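Brondstead climb to close to cars on the first weekend of each month

Nov 20, 2025

The road up to the Groloter pass, long loved by cyclists and by people in camper vans looking for somewhere to turn around, will be shut to motor traffic on the first weekend of every month next season. The Brondstead tourist office confirmed the plan this week after a trial in September that left most people pleased and one gravel truck driver very late.

Steamed buns and the cooker

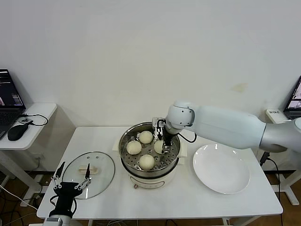
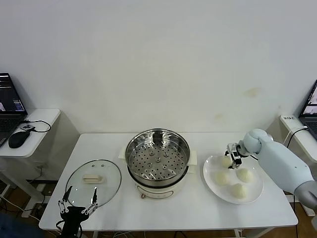
Under the new arrangement, the barrier at the bottom of the climb comes down at seven in the morning and goes back up at one in the afternoon, Saturdays and Sundays both. Residents of the upper hamlets keep their access permits and are asked to drive at a speed that would embarrass a tractor. Everybody else can pedal, walk, or take the long way by the reservoir, which adds 30 minutes and has a perfectly good view that never gets any credit.

For riders who haven't met it, the Groloter is not a famous climb. No great race has been decided there. It begins politely beside the sawmill, wanders through beech woods for a while as if it had nowhere in particular to be, and then remembers that it is a mountain road. The total gain from the sawmill to the cairn at the top is 893 meters, a figure the tourist office printed on its mugs and which the local cycling club disputed in writing. The club's own devices gave several answers, all higher, and the mugs have stayed as they are.

The September trial drew a bigger field than expected. Riders came from up and down the valley, and a fair number drove in from farther off with bikes on the roof, so that the car-free morning began with the largest traffic jam Brondstead has seen since the bridge was painted. The overflow went into the hay meadow behind the church. The farmer who owns it was paid per car and has since asked when the next one is.

Parking is the main change for next year. Visitors will be sent to the old rail yard on the east side of town, and the bakery lane will be kept clear, a point on which the bakery was firm. The yard is flat and well drained, and close enough to the start for a warm-up, though anyone hoping for shade should bring it along.

Bike rental will again be handled by Fellent, the touring outfit with the green shutters opposite the town fountain. Fellent says it will add electric bikes to its fleet for the season and will run a guided group up the climb on both mornings, leaving shortly after the barrier drops. The guided pace is listed on the shop's flyer as "conversational." Several people who rode with the group in September remember the conversation as mostly one-sided. The shop has promised a second, slower group, to be called something other than the slow group.

Food was the other complaint. The summit has a cairn, a bench, and a wind, and that was the full extent of the catering at the trial. Riders who had counted on a café at the top (one is still marked on an older edition of the hiking map) came down again on whatever was left in their jersey pockets. The Wikström guesthouse, at the last bend before the steep part, now plans to open its terrace early on closure days, with coffee, soup, and a cake that can be eaten in gloves. It will also fill bottles for free. The guesthouse notes that its restroom is for customers, and that the hedge is not a restroom.

Not everyone has been won over. Motorcyclists, who are also fond of the Groloter, point out that they spend money in Brondstead too, and that the barrier treats them exactly like a delivery van. The tourist office has offered them the reservoir road and a discount at the mug counter. Talks are described as continuing.

There was a brief argument over the descent as well. The road is open in both directions during the closure, and in September some riders took the lack of cars as an invitation to use the full width of it on the way down, to the surprise of families coming up. Next season a painted line will separate uphill from downhill on the two tightest corners, and marshals in yellow vests will stand at the cattle grid, where everyone is asked to slow down, keep the wheels straight, and leave the cows to their own affairs. The cows have right of way. This was true before the trial and is expected to remain true.

Anyone thinking of coming early in the season should know that the top of the pass can hold snow well into spring. If the upper road isn't clear, the closure will run only as far as the Wikström bend, and the barrier times will stay the same. The decision will be posted on the tourist office door by noon on the day before, and online at some point after that.

Riding on closure days is free and needs no sign-up. Fellent's guided groups cost extra and do need booking, either at the shop or by phone in the afternoon, once the staff are back down the hill. Helmets are required for the guided rides and strongly suggested for everyone else. Lights are a good idea too, as the tunnel below the woods is short but very dark, and its one lamp has been due for repair since before the shop opened.

The first closure is planned for May, weather and cows permitting. The old rail yard opens to cars at six.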